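Home Blog Walks About Contact

Search this blog Go

I finally did the river path from Hendville to Kikell on Sunday, after talking about it since the clocks changed. It's 9 miles if you stay on the main trail and more if you wander off at the old mill like I did. I set out a little after seven with two boiled eggs and a thermos, feeling very pleased with myself.

The first stretch is flat and pretty and full of people with strollers. Then you cross the road by the Amarasinghe bakery (get the coconut bun, get two) and it empties right out. I saw a heron, a lot of mud and one very wet spaniel.

After that comes the hill. It's only 900 feet, but it goes up all at once, and I had to stop 3 times and pretend to admire the view. April up there is still basically winter – the wind comes straight across from Gisham and goes right down your neck. By the top I had my hood up and my hands in my sleeves and I was so happy!

The bus back is number 31 and it does not run as often as the sign says. Bring a snack for the wait.

We use cookies to keep this site running. OK Read more

Next time I want to start from the Kikell end and get the climb done early, then finish at the bakery while there are still buns left. My knees have asked for a couple of weeks off first. 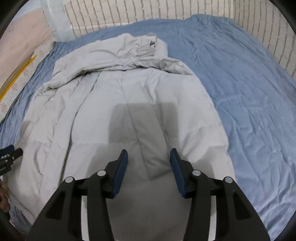
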